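## 4. Setting up shared expenses in Oltach

Section 3 dealt with the handover calendar. If you and the other parent are still on speaking terms after that, you're ready for money.

Before you start, have your court order or written agreement in front of you. Oltach will ask for figures from it, and it has no opinion on whether those figures are fair. Save that argument for your lawyers, who have comfortable chairs.

1. Open **Household > Expenses** and choose **New ledger**. Each child can have a separate ledger, or siblings can share one.
2. Enter the monthly support amount exactly as it appears in the order. If the order says 400, type 400. Don't round up to look generous or down to make a point.
3. Choose the split for extras: school trips, glasses, dental work, the trombone. The default is even.
4. Set the reply window. This is how long the other parent has to accept or dispute an expense before it's marked **Unanswered**. You can choose up to 60 days, though most orders we've seen ask for something shorter.
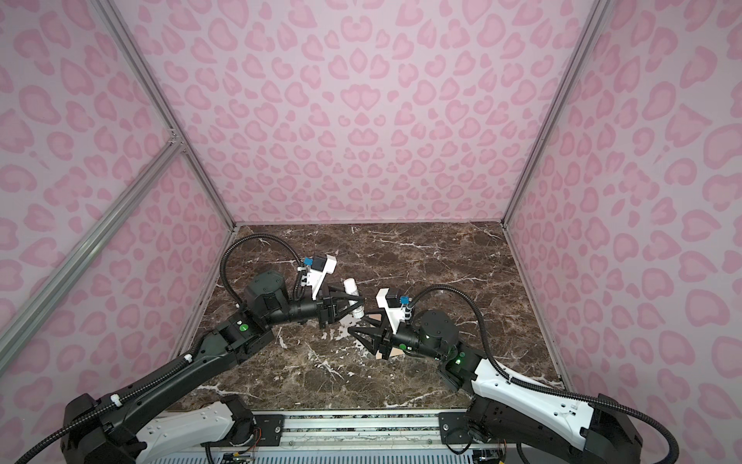
5. Press **Send for confirmation**. The ledger stays gray until both parents have confirmed it.

> **Note:** Unanswered doesn't mean agreed. Some courts treat silence as consent and some don't, so Oltach just writes down the silence and its date.

### 4.1 Adding an expense

1. Tap **Add** and photograph the receipt. Get all the corners in.
2. Pick a category. **Other** is allowed, but a ledger made mostly of Other tends to annoy the person who has to read it, and one day that person may be a judge.
3. Write a description of 10 words or fewer. "Winter boots, size 2" is a good description. "Winter boots, again, as you'd know if you'd been listening" is over the limit and will also be printed in full on any export.
4. Press **Submit**. The other parent is notified once.

> **Caution:** A submitted expense can't be deleted. It can be withdrawn, and the withdrawal shows in the history alongside the original — boots, remark and all.
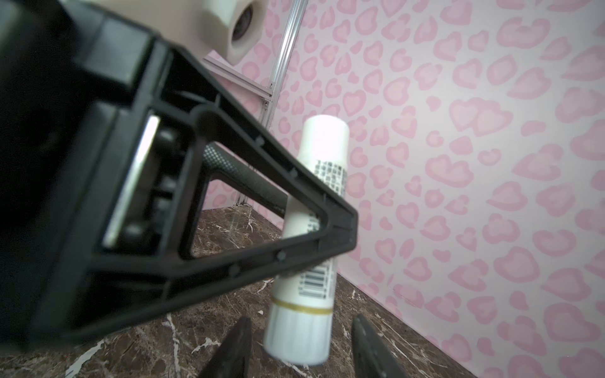
*Gripper fingers holding a white plastic tube.*

### 4.2 Disputing an expense

Open the entry and choose **Dispute**. You'll be asked for a reason from the list, followed by an optional comment. Please note the word "optional."

The entry then moves to **Open items**, where both parents can attach documents. If the two of you settle it, either one can propose a new amount and the other confirms. If you can't, leave it there and bring the list to mediation.

Entries made before 20th November follow the older dispute rules, which had no reason list. They remain readable but can't be reopened.

### 4.3 Giving a lawyer or mediator access

1. Go to **People > Professionals** and enter the person's work email.
2. Choose **Read only** or **Read and export**. There is no setting that lets your lawyer add expenses, and requests for one have been declined with thanks.
3. Tick the ledgers they may see. Private notes stay private unless you tick those too.

The other parent can see that access was given and to whom. If this feels like an invasion of privacy, remember that you'll get the same courtesy. 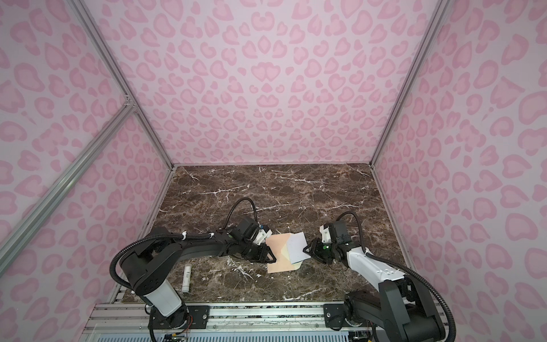 *Spotted pink walls and a brown marble tabletop.*

### 4.4 Exporting for court

Choose **Export > Filing copy**. The file has numbered pages and lists every entry in date order, including withdrawn ones. Check your local court's rules on electronic exhibits before you file.

If the export stalls at the receipts page, a receipt is usually stored in a format the exporter can't read. Replace it and try again. For anything stranger, write to Birsen Eren at the Kevport help desk and quote the ledger number. She can't give legal advice or tell you who was right about the trombone.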